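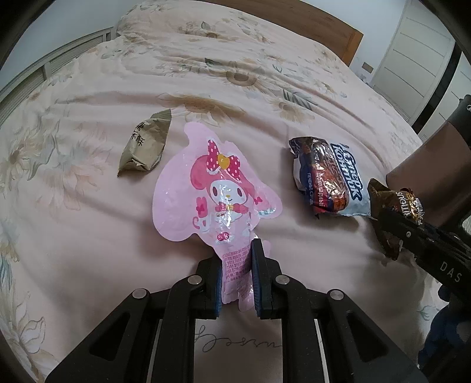 Natedcombe Parish Hall Users' Group – Minutes and Papers

Minutes of the ordinary meeting
Saturday, March 24, 2018, 10.15 am, small room

Present: the chair, the secretary, the bookings officer, and members for the playgroup, the choir, the short mat bowls and the gardening club. A member of the public attended for item 4.

Apologies: badminton. The bell ringers sent neither a member nor apologies, as in February.

1. Minutes of the last meeting

Agreed, with one change. Under "Kitchen", the words "the boiler has been repaired" to read "the boiler has been looked at". The choir asked who had looked at it. The secretary will find out.

2. Matters arising

Key safe. The new code has gone out to all hirers. The bowls member said the old code still worked on Thursday evening, so it was hard to see what had been gained. Bookings officer to try it after the meeting.

Noticeboard. Still no glass. The chair had been told it was on order. The gardening club pointed out that we were told the same thing in February and asked to see the order. Secretary to bring a copy next time.

3. Heating

The chair introduced the quotation from Popescu for replacing the hall heaters and putting in a new control panel. It comes with a leaflet which says that hirers "will notice the difference from day one" and that bills could fall by 21 per cent.

There was a long discussion. The playgroup was in favour, as the hall is too cold for small children to sit on the floor before eleven. The choir wanted to know what the 21 per cent was a percentage of. The leaflet does not say. The bowls member noted that the last set of heaters was also going to save money, and that the saving had never been found in the accounts by anyone who went looking for it.

The chair said that the firm had been very helpful on the telephone. The gardening club said that it would be.

It was asked whether the quotation covers making good the walls where the old heaters come off. It seems to cover "removal" only. It was also asked whether the figure for the control panel includes showing people how to use it. Not known.

Agreed: to write to Popescu with these questions, and to ask Wovley for a second price on the same work. No decision until both are in. The playgroup asked for it to be recorded that they would like the matter settled before next winter.

4. Proposed online booking system

The bookings officer reported on Holach, the booking website that the hall at Wovley has taken up. Hirers pick a slot, pay by card and get a message back. The first 3 months are free.

The chair asked what happens in month four. There is a monthly charge and a further charge on each booking. The bookings officer thought that this could be added to the hire fee. The choir thought that it could not, or not without the choir hearing about it first.

The member of the public uses the hall at Wovley for a sewing class. She said that the system was fine when it worked, but that her class had twice arrived to find another group in the room with the same confirmation. The bookings officer said this should not be possible. She said that it had been possible on both occasions.

The secretary wondered what was wrong with the diary. The bookings officer said that the diary lives in one kitchen drawer and can only be read by one person at a time, and that people ring during meals. This was accepted as a fair point. It was less clear that older hirers would give up the telephone, in which case we would be running the website and the diary together.

A vote was taken on joining the free trial. For: 2. Against: 2. The other members abstained. The chair declined to use a casting vote on something that had not been properly costed. To come back at the next meeting with the full charges in writing.

5. Floor

The main hall floor was sealed over half-term. The bowls member reported that it is already marked near the stage and that the product was sold to us as lasting almost 3 years. The playgroup said that it was not their tables. The choir said that it was not their staging. Secretary to ask for the tin to be kept if any is left, so that we can read what it promises.

6. Any other business

Car park. Complaints again about parking across the gate. A sign was suggested. There is already a sign.

Spring tidy-up. The gardening club will do the front beds only. They did the back last year and would like another group to have a turn.

Tea towels. The hall has none. Hirers to bring their own until further notice.

7. Next meeting

Date to be fixed when both heating prices have been received. The meeting closed at 11.50 am.

After-meeting note from the bookings officer: the old key safe code does still work.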